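How to Set Up a Phone Check-In Circle for Neighbors Who Aren't Online

Plenty of people on your street will never join a group chat, and a phone circle is a wonderful way to keep them in the loop. Ours on Gadano Road started with a single sheet of paper, and it's still going strong!

Step 1: Find your people
Put a short note through every door. Ours covered 245 homes in one evening (bring comfortable shoes). Use large print, give one phone number to call, and say what you're offering: a friendly call twice a week.
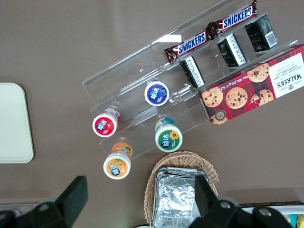
Step 2: Build small circles
Keep each circle to 14 people or fewer. Everyone gets a printed list with first names, phone numbers and the best time to ring. Ask before you share a number, and write down who said yes.

Step 3: Pick a calling order
The first person calls the second, the second calls the third, and so on until the last person calls the first. If someone doesn't pick up, try again after 2 p.m., then let the circle lead know and skip to the next name.
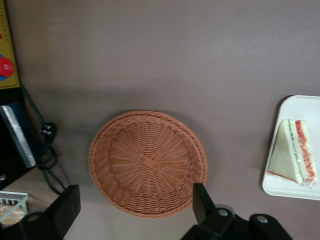

Give the lead a backup contact for each member – a relative or a next-door neighbor works great.

Step 4: Pass along local news
Add one useful item to each call, like the new Tadau bus times or the lunch at Yeon Hall. Read it out slowly and repeat any phone numbers. 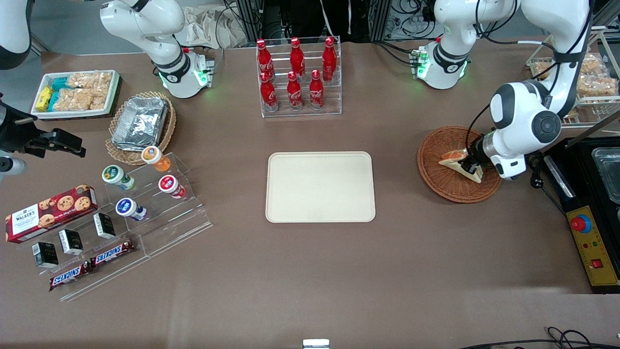
Step 5: Refresh the list
Go over every list in April and again in October. Numbers change, people move, and someone always wants a later call time. I keep the master copy in a blue binder by the phone, with a spare at the Pleron library desk.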